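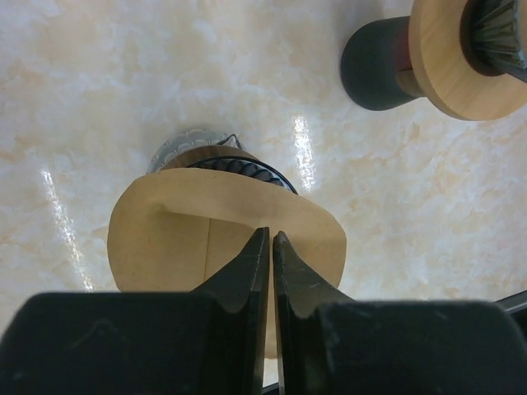
Went to the Drelville open day so you lot don't have to. It was advertised as "see automation at work", and I was expecting a conveyor belt and a biro. What I got was a pair of black fingers lined up on either side of a wooden disc, on a marble-patterned table shinier than anything in my house, with a second spool-shaped thing lying on its side waiting its turn. I've paid good money for theatre with less tension.

Getting there: bus 46, then a walk past a tile warehouse and a gym. The sign on the door said OPEN DAY. The door was locked. You had to go round by the bins, where a man gave me a lanyard and told me I'd come the right way.

Our guide was Rosalinda Mangubat, who had already done the tour 4 times that morning and still had a voice. She opened with "please don't ask if it can do the washing up." Three hands went down.

First question from the floor was whether it could do the ironing.

The project is called Vinell. I asked what Vinell stood for. Rosalinda said it stood for the name that was left after everybody had crossed out the ones they hated. I have worked in offices and I believe her completely.

The job is stacking, more or less. Pick up a thing, put it on another thing, try again with the things facing a different way. A toddler does this all afternoon and gets called advanced if the relatives are in.

Being me, I said so. Rosalinda asked me to pick up my own lanyard card off the bench using 2 fingers, one eye shut, and without moving my wrist. I would rather not go into how that went. A child clapped, which I think was meant kindly. 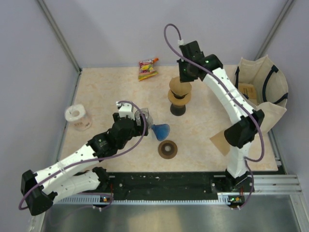

Both arms out over the table. Crisps, or something in a crisp-coloured bag, at the back.

I took to the right-hand arm at once. It has a tiny green light and hangs over its stack like a heron that's seen a koi. The left one had gone for the corner with the cup and the tape, and I felt it was being given the admin.

Also a fan of the purple cables. Asked if purple meant anything. It means that was the colour of the cable they bought.

There's a tote bag hanging off the side of the table with a cardboard box in it. I spent far too long wondering whether it was part of the demonstration or somebody's shopping. Didn't ask. Some things you want to keep.

Reynaldo Aquino took over for the technical bit. Lovely man, speaks as if each word is coming out of his own wages. Asked how often it gets it right, he said "more than it did." Asked for a number, he said "100 would be nice." Then he looked at the arm for a while, and so did we.

A chap at the front in a Sinetti fleece wanted to know about payload. He wanted to know about it quite a lot. He and Reynaldo went off into a private language and the rest of us had a biscuit.

The biscuits were good, by the way. Proper ones, with chocolate on. Whoever did the catering at Drelville should be given the robots.

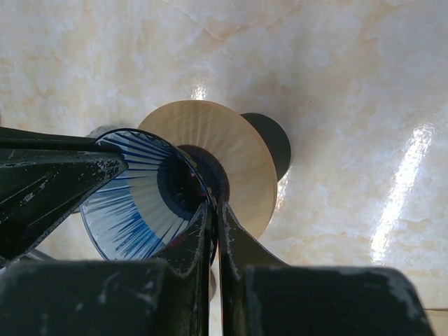
Got properly hooked in the last session, I'll admit it. You stand there with a cold tea, thinking about your bus, and then the fingertips are right up at the rim of a clear cone covered in blue stripes and you find you've stopped chewing. The stripes all run down to a dark little hole in the middle, so it stares back at you a bit. Fingers are scuffed to bits, chalky white scratches all over them. Those have done some shifts.

A woman behind me whispered "go on, son" to it. I was glad somebody had.

Asked Reynaldo why use something that see-through if you're trying to teach a machine to look at things. Long pause. "Because it's horrible," he said, with real warmth.

Somebody's dad asked whether it would take all our jobs. Rosalinda said that if his job was putting cones on discs, they should probably have a chat. He turned out to be a roofer. He had a go on the wrist controls afterwards and had to be asked to let the queue move.

Would I go again? Yes, annoyingly. I'd go earlier, I'd wear a coat with pockets big enough for biscuits, and I'd go straight round by the bins.

Bashir next month, if they'll have me. Their leaflet says "hands-on", and after the lanyard business I shall be keeping mine in my lap.

Recent threads
The Bashir leaflet, read closely
My top bus shelters, with reasons
I tried to return a kettle
Museum cafés: a grudge in several parts

Last updated: September

Contact | Copyright of the author, such as it is | Back to top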